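Shop > Kitchen & Table > Boards and Slabs > The Tulton Pastry Slab

4 min read

The Tulton is the slab we get the most letters about, and I think that's mostly down to pie season. People dig out their grandmother's recipe in the fall, find the butter melting into the dough before they've got it rolled, and come looking for something cool and heavy to work on. We're very glad to see you, pie people!

We've sold it since the year Dandenell moved out of my garage. The first ones were cut for us by Gert Dlamini, who still picks through the stone himself and sends back anything with a soft corner. Each slab has its own veining, so yours won't match the one your sister bought (we do get asked, and we're happy to hunt for a close pair if you write to us before ordering).

It comes in two sizes, 12 by 18 inches and 14 by 20 inches. The smaller one fits most refrigerator shelves and is easier on the wrists. The larger one is what I have at home, and it lives on the counter year round because I'm too lazy to lift it, though it does need a good solid surface under it. Four cork feet come in the box. Stick them on or leave them off as you like.
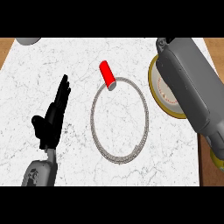 For pastry, put the smaller slab in the refrigerator for half an hour before you start. If you have the larger one, a tray of ice set on top for ten minutes does nearly as well, just dry it off before the flour goes down. Xiuying Gu, whose baking classes some of you have taken, uses hers for tempering chocolate too, and tells me she wouldn't go back to a steel counter.

Cleaning is a damp cloth, a drop of mild dish soap, and a dry towel. Please keep lemon juice, vinegar and wine away from it. They'll leave a dull mark that no scrubbing takes out, and I have one the shape of Florida to prove it. Gredon stone wax, sold separately, helps with everyday splashes if you put on a thin coat every February or so.

Slabs ship double boxed and usually leave us within 8 working days. If yours turns up chipped, keep the packing, send us a photo, and Zhuoran in the shipping room will get another one on its way. The next batch of the larger size is due on 24th September.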